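Prata Frequently Asked Questions

Last updated in November. Applies to Prata 6 unless an answer says otherwise.

General

What is Prata?

Prata is a set of tools for turning recordings from hand-held grippers into training data for manipulation policies. It reads the video and motion tracks, works out the tool trajectory and the finger opening for every step, cuts the recording into episodes, and writes them in a form your training code can load. It also includes a small runtime that plays a trained policy on an arm. Prata is developed by Hirkell and the source is open.

Do I need a robot to use it?

No. The recording and processing side runs without one. You need an arm only when you want to run a policy, and plenty of groups use Prata for datasets alone.

How is Prata different from Wimedlow?

Wimedlow is our labeling and review tool. It opens the episodes that Prata writes and lets a person mark task phases, fix text labels and reject bad takes. The two are released separately. You can use Prata and label with something else, but the review queue described below works only with Wimedlow.

What is Vakcombe?

Vakcombe is the motion layer under the Prata runtime. It takes target poses from the policy, checks them against joint limits and workspace limits, and sends smoothed commands to the arm. If you already have a controller you trust, you can leave Vakcombe out and read the targets from a socket.

Installation

Which systems are supported?

Linux on 64-bit Intel or AMD machines. The processing tools also build on ARM boards, although tracking is slow there and we don't test it for each release. Windows users have reported success through a Linux virtual machine. We can't offer help with that setup.

Do I need a graphics card?

For tracking, no. For finger detection it helps a lot, and for training you will want one. If no card is found, the finger detector falls back to the processor and prints a warning at startup.

The installer stops with "calibration folder not found." What do I do?

Create the folder yourself and run the installer again. It expects a folder named calib in your Prata home, even if it is empty. This is fixed in the development branch.

Recording

How long should an episode be?

Long enough for one task and no longer. Picking up an object and putting it in a tray is one episode. Clearing a whole surface is several. Prata can split a long recording at the points where the fingers open and stay open, but the cuts are cleaner if you pause with the hands still between tasks.

Can I record with two grippers?

Yes. Each gripper gets its own track, and both are placed in a shared map. Start the two recordings within 2 seconds of each other and begin with both cameras looking at the same part of the room. If the tracks can't be joined, the episode is written as two single-hand episodes and flagged in the log.

What rooms work best for tracking?

Rooms with a lot of fixed detail. Patterned cloth, furniture and things on the walls all give the tracker something to hold on to. Plain white tables and bare walls are the hardest case. Mirrors and television screens cause trouble because the reflections move the wrong way.

Do I have to map the room first?

Yes, once per room. Walk the gripper slowly around the work area before the first task, at several heights. If you move large furniture, map again. Small objects can be moved freely.

Perception
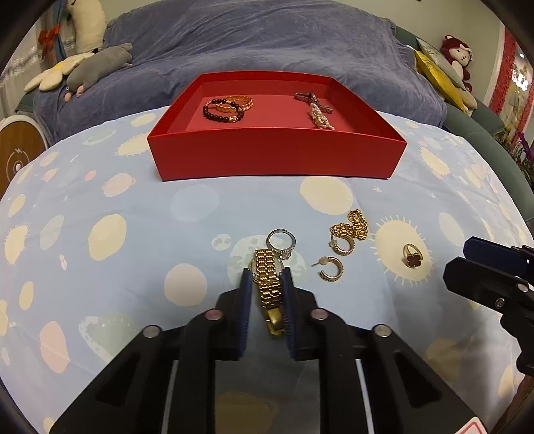
Small shiny objects are the part of the finger and object detection that we get the most mail about. The detector estimates how far the fingers are open from the position of the two pads in the image, so it matters that both pads stay in view and are not confused with what they are holding. A take like the one with the gold wristwatch held by its band, dark blue pads on either side and the clasp hanging between them, is harder than a take with a cup. Metal links catch the light, and the highlights shift as the watch turns. The remaining jewelry on the bedsheet adds more bright points close to the fingers. For takes of this kind, turn on the option called pad_color_prior and give it the color of your pads. Choose a pad color that does not appear on the object.

Why does my gripper width jump when nothing is moving?

Usually a highlight on the object has been taken for the edge of a pad. Look at the width plot next to the video in Wimedlow. If the jump lasts only a few steps, the median filter will remove it. If it lasts longer, set the pad color as described above and process the episode again. Lowering the exposure also helps, at the cost of more noise in dark corners.

Can Prata tell which object is being picked up?

Only in a limited way. The object proposal step finds regions near the fingertips and follows them after the fingers close. It does not name them. Names come from the text label for the episode, which you type or import. When several similar things lie close together, for example two earrings of a pair, the proposal may switch from one to the other just before contact. Check those episodes by hand.

Does a patterned background hurt training?

It helps tracking and can hurt the policy. A policy trained on one bedsheet may learn to aim at a printed shape, especially if the objects always start in the same places. Change the layout between takes and record on more than one surface. The color augmentation in Prata does not replace this.

Should I hide the second gripper when it enters the view of the first?

No. If both hands are part of the task, leave it in. The policy will see the same thing on the robot as long as the two tools have the same shape and color there. There is a masking option, mask_other_tool, for people whose robot tools look different from their hand-held ones.

What do you do about the dark corners from wide lenses?

The lens mask covers them for tracking. Training images keep the full picture unless you ask for a crop. If you crop, use the same crop in the runtime. A mismatch here gives a policy that reaches a little to one side every time and looks like a calibration fault.

Planning and control

What does the policy output?

A short sequence of target poses relative to the current tool pose, plus a finger width for each. The default length is 6 targets. The runtime uses the first few and then asks the policy again. You can change both numbers in the run file.

Why relative poses?

They don't depend on where the map origin is or where the arm is bolted down. A dataset recorded on a bed can be used on an arm standing next to a table, within reason. Absolute poses are still available for people who have a fixed cell and want them.

My arm reaches the object but closes too early. Is that a planning problem?

Nearly always it is a timing problem. The camera, the policy and the gripper each add a delay, and the gripper delay is often the one left out. Run the latency test with the tool attached, then enter the three values in the run file. Don't copy values from another machine, even if the hardware is the same model.

How do I limit grip force on delicate things?

Prata records width and has no force channel. On the robot, set a current limit in the gripper driver and let the policy command a width slightly smaller than the object. Start low. Thin chains and charms will slip before they bend if the limit is right, and a slip is the cheaper failure.

Does Vakcombe avoid collisions?

It checks the arm against itself and against any boxes you define in the workspace file. It doesn't build a map of obstacles from the camera. Define the table or bed surface as a box with some margin – soft surfaces need a larger one, as the tool can press into them without the arm noticing.

Can I run two arms?

Yes, with one Vakcombe process per arm and a shared clock. Collision checks between the arms are on by default and can't be turned off from the run file.

Data and storage

How many episodes do I need?

It depends on the task, and we don't have a rule. For a single object and a single target tray, we suggest recording 100 episodes, training once, and looking at where it fails before recording more. Our own sorting set for small accessories holds 596 episodes after review. Extra episodes that look like the ones you already have add very little.

What does the review queue do?

Prata scores each episode for tracking loss, width jumps and missing steps. Anything above the limit goes into the queue in Wimedlow. A reviewer can accept it, trim it or reject it. Rejected episodes stay on disk and are left out of the export.

People's homes are visible in our recordings. Can Prata blur them?

There is a face blur, applied at export. It handles faces only. Papers, photographs and screens have to be masked by hand in Wimedlow or kept out of the room. Get permission for the whole room from whoever lives there, and note it in the session file.

Can I export to my own format?

Yes. The export step is a short Python script that loops over episodes, and the folder named exporters has several to copy from. Keep timestamps in seconds as stored. Converting to step numbers loses the small timing differences that the latency settings rely on.

Where do I report a bug?

Use the issue tracker and attach the log, the run file and one short episode that shows the problem. If you can't share video, run the tool called strip_episode first – it keeps the tracks and timestamps and drops the images. Questions about a purchase or a support contract go to Hirkell through the contact form.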